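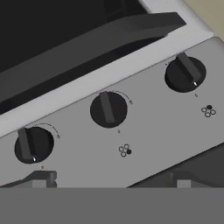
Chapter 6
Buying a Kitchen in a Box
By Valentin Surdu
22/02/2021

Print this page | E-mail this page

I'll start with a confession: I have spent more of my life turning stove knobs that don't exist than real ones. When I signed up for the trial of Percombe, the simulated kitchen kit that Bromix sells to robotics labs, I figured I'd be done with it in an afternoon. I was still at it in January (my own fault, mostly, I kept restarting the knob tasks just to see what the policy would do next!).

So this chapter is a review, and you get to watch me do it. We'll take one product and ask the questions you should ask before your lab pays for any kit like it. Does a knob turn about the right axis? Does it stop where a real one would? If your robot learns to grab the bar across the face of the knob, will it still manage when the bar starts out at another angle?

I liked the knobs a lot. They're plain black discs with a raised grip, and there are little arc scales and flame symbols printed on the panel, plus the four-circle icons that tell you which burner you're about to light. That last bit matters more than I expected, and we'll spend all of Section 3 on it.

I was less happy with the contact settings. Out of the box my gripper slid off the bar in 40 tries straight, and the fix was buried in the manual under "Surfaces." We'll go through it slowly, then run the same tasks in Grutex, a cheaper kit with a rougher stove, and compare.

Before you read on, install the trial version and turn one knob by hand with the mouse. Write down where it stops.

Contact: Rweyemamu Press, Box 2044 | Copyright Rweyemamu Press | Back to top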